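Brorker Home Assistance Project
Progress report to the Vavmont Fund, second period
January 25, 2021

1. Open day in Brutdale

The main event of this period was the open day at our test apartment in Brutdale. In the plan we promised one public demonstration before the end of the period, and this was done. We had 74 visitors, in groups of no more than 14 persons. Most of them work in home care or have a family member who needs help in the morning.

Each group saw the same program. First we gave a short talk about the Sleiman arm controller and what has changed in it since August. Then the visitors went to the bathroom station, where the robot works at a normal vanity with normal products from a shop. We chose the bathroom because the care workers had asked for it many times - it is the room where people least like to be helped by a stranger.

The toothpaste task was the one which visitors wanted to see again. The robot holds the tube in its right hand above the basin, with the cap down, and the toothbrush waits in a mug on the counter.
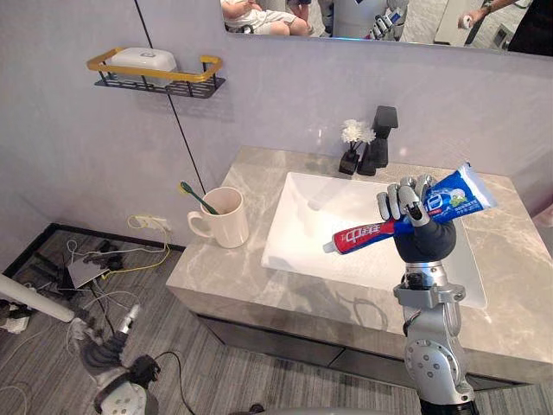

Agnese Pärn wrote to us after the visit that the task is well chosen, but that in her experience the cap is harder for old people than the tube. She would like to see the robot open a small screw cap and close it again, and she asked how hard the hand can press before paste comes out on the wrong place. We answered that grip force is now limited by software, and that the cap is planned for the next period.

2. Trials

Before the open day we made 1,093 recorded grasps with tubes, mugs and brushes. The log is complete and can be sent on request. Soft tubes remain the most difficult, especially when they are half empty and fold between the fingers.

3. Budget and next steps

Spending is within the plan. Travel cost less than expected, and we ask permission to move the remaining sum to spare finger joints. We delivered three of the four reports on safety; the last one is late and will follow separately.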